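Search this site
Enter keywords

Progress report: gripper comparison, second reporting period
December
Prepared by Nerea Zabala, Rostley Automation Group

Purpose of this report

This report is provided to the Hanrahan Fund under the terms of the equipment grant. It covers the comparison of two gripper types for block sorting on the two-arm bench, and sets out what has been completed, what has been delayed and what is asked of the Fund before the next instalment.

Work completed

The first gripper, supplied by Lirko, has now been run through the full set of sorting tasks. In each task the arms pick up loose building blocks from the work surface and place them in plastic bins. The layout of blocks and bins is changed between tasks so that neither arm is favoured. Runs are started by the operator from a fixed home position, and a run is stopped if a block leaves the table or if the arms come within the safety distance of one another.

A total of 104 runs were recorded with the Lirko gripper, of which 69 were completed without the operator stepping in. The remaining runs were sorted by cause. Most involved a block turning in the fingers during the lift, and a smaller group involved a finger catching the rim of a bin on the way down.
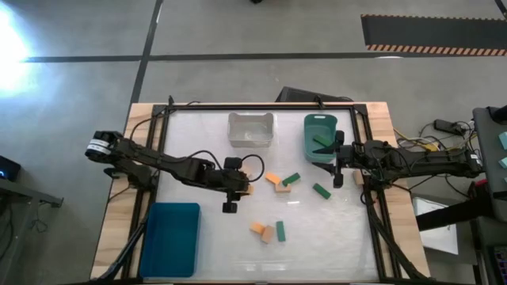
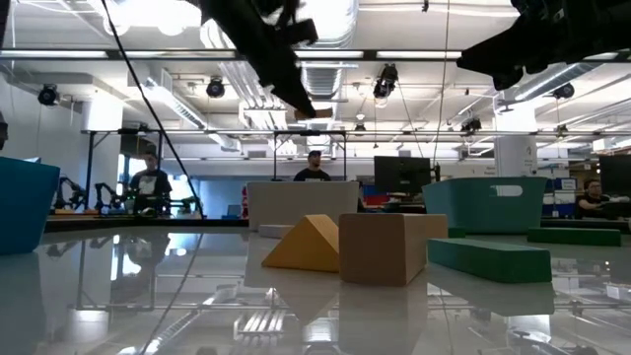 Two-arm bench with blocks and bins set out on the white work surface.

The rim contacts were traced to the approach height set in the controller. Luzius Baumgartner raised this height and repeated the affected tasks. The change adds up to 15 seconds to a full run, and we consider this acceptable for the present work. The turning of blocks is a matter of finger shape and pad material, and will be examined again once the second gripper has been tested.

Delays

The second gripper, from Pramunwood, arrived later than planned and with a wrist plate that did not match our arms. A replacement plate has been machined and fitted to one arm. The other is expected early in the new year. No results for this gripper are included here, as single-arm runs would not give a fair comparison.

Staffing and budget

Idalina Coelho has taken over the labelling of run recordings from Sylvain Masson, who remains available for controller support. Spending is within the approved amount. The cost of the replacement plates was met from the spare parts line and no transfer between lines is requested.

Requests to the Fund

We ask that the due date for the final comparison be moved back by one month. We also ask for approval to keep the Lirko grippers on loan until the Pramunwood runs are finished, so that any doubtful task can be repeated on both.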